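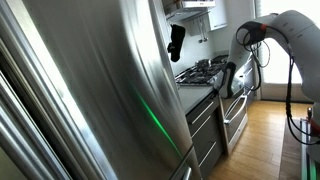

# Why Is So Much of a Kitchen Made of Steel?

Go on a metal hunt in your kitchen! You might find a shiny refrigerator door, a hood over the stove, an oven, drawer handles, or a little pot with a lid. Lots of these things are made of **stainless steel**, and it's pretty amazing stuff.

## The invisible coat

Plain iron rusts when water and air get to it. Stainless steel is mostly iron too, but it has another metal called chromium mixed in. The chromium joins up with oxygen from the air and makes a super thin skin, much too thin to see. Scratch it and the skin grows back all by itself!

## Blurry mirrors

Why can't you see your face clearly in most fridge doors? The metal has been brushed, so it's covered in tiny lines. Light bounces off them in lots of directions, and you get soft streaks of gray and white (and sometimes a stripe of color from something nearby).

## Try it!

Will a magnet stick to your fridge? Test the door, then a spoon, then a cold, empty pot. Some kinds of stainless steel grab a magnet and some don't, so write down what you find. Marisol Quintero's class tested 30 things, and they argued about the spoons all through lunch!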